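Mixed Household Goods Sorting, Dellwood Site: Progress Report for April
Prepared by Dinesh Annamalai for Gunvor Westerberg, program manager

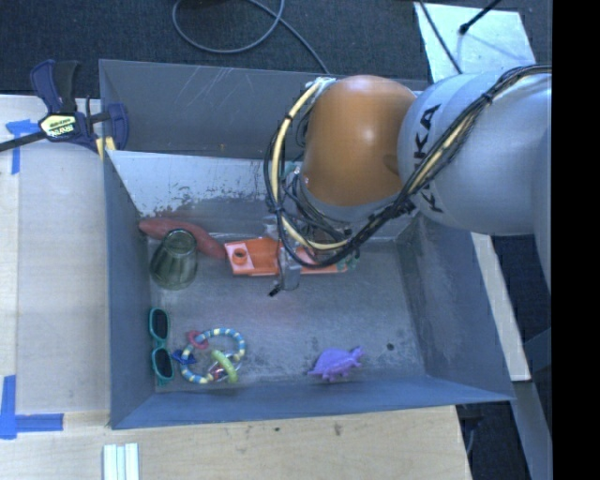
Figure 1. Gray bin with mixed contents, including an orange toy part, a tumbler and teal-framed sunglasses.

1. Work completed
The intake list now holds 270 items, each entered with a material class, a longest dimension and a fragility grade. Toys, drinkware and eyewear are complete. Kitchen tools are still open; the remaining entries depend on a delivery from Ormsby.

Bin contents are drawn from the list so that rigid, curved and transparent items share one floor. Long plastic toy parts are graded low for fragility but high for overlap, as a single part can lie across much of the bin and cover smaller pieces. Clear tumblers are graded high on both counts. Sunglasses have been moved from "small rigid" to a class of their own -- the temples and lenses did not fit one grade.

2. Bin condition
The floor of the gray bin is scuffed. Kerstin Rustad reviewed the wear and recommends keeping the bin in service until the end of the current item set. A replacement from Clovby has been quoted and is within the equipment line.

3. Budget
Spending on items this period came to $700, charged to consumables. No transfer between lines is requested.

4. Open points
-- Three items have no agreed material class. Aroha Waaka will settle these with the Skusus office.
-- The overlap grade is assigned by eye. Ikechukwu Ogunleye has drafted a written rule, now under review.
-- Storage labels for the toy category use the old numbering and need to be reprinted.

5. Next period
Work will begin with the kitchen tools, followed by a second pass on drinkware. A check sample of 20 items will be regraded by a person who did not make the original entry, and differences will be listed in the next report. The class list stays fixed until that check is finished.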